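Darnside Community Help > House & Laundry > Washers > Question 3902

Dish towels smell sour again an hour after washing??
Filed under: laundry, hard water, musty smells
1336 views

Moved in March, new to me front loader (Stanier, older model, came with the house). Every kitchen towel comes out smelling OK then the second it gets damp again -- sour. Like old sponge. Bath towels not as bad. I use the regular Quinlan liquid, full cap, warm wash, plus softener. Tried vinegar once, helped for maybe two days. Is it the machine or the towels? Don't want to throw out a whole drawer of them if its just the washer. Water is hard here if that matters.
-- Nantana Pongsiri

3 answers

Shayne Trevaskis
Posted Apr 19, 2020

Probably both. Full cap is way too much for a front loader, and the softener is making it worse. It coats the cloth, grease sticks to the coating, there's your smell. Start with the machine. Pull back the rubber door gasket and wipe inside the fold, it'll be gross. Clean the drain filter (little door bottom front, put a pan down first). Then run it empty on the hottest setting with washer cleaner.

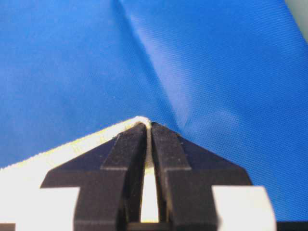
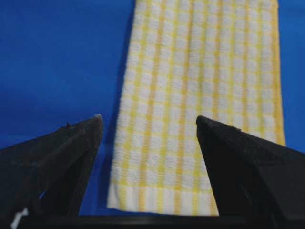
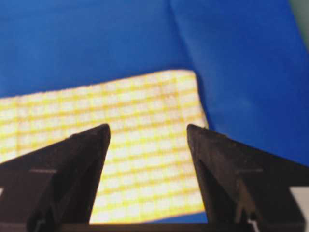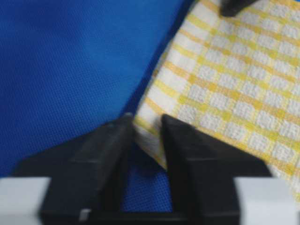
Then strip the towels. Hottest water the label allows, half the detergent, no softener, extra rinse. Run it again with no detergent at all -- if you still see suds in the door theres old soap in there, so rinse again. Waffle weave ones like that yellow and white check hold on to grease more than flat cotton in my house, so I give those a second round. Keep anything dark blue out of the hot load untill you know it doesn't bleed. Dry them all the way, same day. Don't leave them in the drum overnight, I did that for years.

After that two tablespoons of detergent per load. Sounds like nothing. It's enough, maybe a bit more with hard water.

142 people found this helpful

guest_rlk

just buy new ones, towels are cheap. or use paper

2 people found this helpful

Pam in the valley

Agree on the softener. Would add, leave the door open between loads, and the soap drawer too. Mine was black underneath. Also where do you keep the damp ones before wash day? If they go in a closed hamper they go sour in there and then you're fighting it every week. I hang mine over the tub edge. Tried the Zestora odor beads, smelled like lemon AND sour, waste of money.

17 people found this helpful

400 shares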